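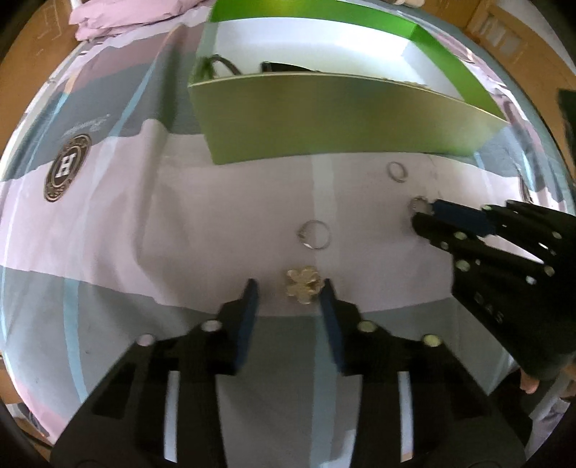 Rings and a gold flower-shaped piece on the striped sheet, green box behind, both grippers in view.

Home | Projects | Minutes | Contact

Posted in March by Pendo Muriithi

Grareck perception and planning, minutes

1. Previous minutes agreed.

2. Small items. The segmentation model still merges thin rings with the stripes in the cloth. Kulton set now at 1,576 clips, of which 1,070 are labelled. Target stays at 4,000. PM to send the glare cases to Bemstead.

3. Planner. Grasp timeout raised to 9 seconds on the test branch. Two-gripper runs still stall when both arms claim the same item. Agreed to lock by item ID and drop the distance rule.

4. Tooling. Replay viewer loses sync after a pause. Kariuki build to be rolled back until fixed.

5. AOB. Log folder names to be lower case from now on.

Meeting closed 3.40 pm.

This site uses cookies. Accept | Manage settings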